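4. Setting up the storage box with the front flap

This section covers the Flostton box, the smoky-brown one with ribbed sides. The sales sheet calls it "self-organizing." It isn't. It is a plastic box with a lid and a flap, and it will hold what you put in it if you follow the steps below.

4.1 Before you start

1. Clear a flat surface. A table with a board on it is fine.
2. Peel the film off the lid. The tab is meant to lift by itself; use a fingernail.
3. Turn the box so the flap faces you.

Note: The leaflet in the carton shows the flap on the long side and on the short side in two different drawings. Ignore both and look at your box.

4.2 Opening and closing the front flap

4. Leave the lid shut. Steady the box at a lower front corner and ease the flap down from its top edge.
5. Let it hang. Do not press it flat against the table.
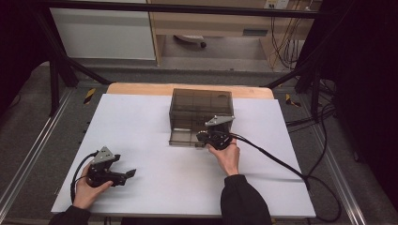 Can the flap stay open while the box is stacked?

Only on the top box. Lower down, the weight bears on the front edge and the flap starts to stick when you try to close it, whatever the label says about "free access at every level."

6. To close, push the flap up at the middle until it clicks. If you hear nothing, pull it gently. A flap that moves is not shut.

CAUTION: The hinge is the weak part. Silska rates it for 4,000 openings. Hatsue Hoshino ran our own check in November and had a hinge go white at 883. We would plan on the lower number.

4.3 Filling

7. Put small, light items near the flap and heavier ones at the back.
8. Keep the contents below the rim so the lid can sit level.
9. Stack no more than 2 boxes. The carton says more — we have not seen it go well.

Note: You can see through the sides well enough to tell a full box from an empty one. Telling one kind of screw from another is optimistic. Use a label.

4.4 Cleaning

10. Wipe with a damp cloth and mild soap. Dry along the ribs, where water likes to sit.
11. Keep it out of the dishwasher. "Dishwasher friendly" appears on the sleeve with no temperature given.

Replacement flaps are part 46 in the Gorkwood spares list. Order the hinge pin with it.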